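Bench Notes: Small Readings on the Weighing Station

Leltholm Laboratory Newsletter, July issue

The weighing station in the preparation room has been in regular use since the move to the Grida wing. Several groups have asked for a written procedure covering the bench scale, mainly for small quantities of powder and for liquids transferred by beaker. The notes that follow replace the printed card that used to hang next to the door. The earlier card referred to the old Chu balance, and its figures should no longer be used.

The scale is intended for routine work: buffer salts, cleaning solutions, stock for the Zultard series and similar. Anything that goes into a calibration standard must still be weighed on the analytical balance in the closed room. If in doubt, check the tolerance on the batch sheet before starting.

Switch the scale on and leave it alone for 2 minutes before the first weighing. Confirm that the pan is seated properly and that nothing is touching it from the side. Cables, gloves and sheets of paper are the usual causes of a false reading.

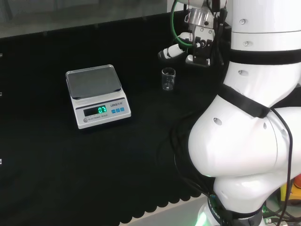
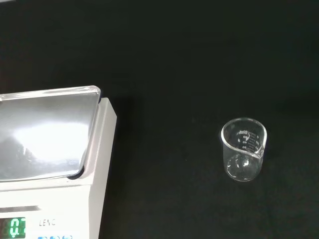

A nonzero value before the sample goes on is the most frequent question we receive. The display responds to anything resting on or pressing against the pan, and also to air movement from the vent above the bench. A small offset has little effect on a 200 g portion, but it matters a great deal on a portion of a few grams. A readout such as the 0.7 in the first picture should therefore never be carried into the log without a check. Keep the glass beaker off the pan, standing on the black surface well clear of the housing, and see whether the value holds. If it does, clear the display to zero, place the beaker in the center of the pan, wait for the digits to settle and tare. Only then add the material.

Add powders with a spatula and hold the spatula clear of the rim of the beaker. For liquids, pour slowly and stop short of the target, then finish with a dropper. The graduations on a beaker are a guide to volume and are not accurate enough to replace the weight. Record the weight exactly as displayed, including the decimal place, together with the tare and the batch number.

Wipe the pan with a damp, lint-free cloth at the end of each session. Do not lift the pan to clean under it while the scale is switched on — the load cell can be damaged by an upward pull. Spills on the black surface should be wiped up at once, as pale powders spread easily and end up in the next sample.

The weighing log for the first half of the year contains 1,143 entries. Of these, 64 had no tare value and could not be used in the stock reconciliation. The log sheet has been revised so that the tare column now comes before the net weight. Old sheets can be used until the pad runs out, with the tare written in the margin.

The next check with the reference weights is planned for July. The station will be closed that morning, and a notice will be posted on the door of the preparation room beforehand.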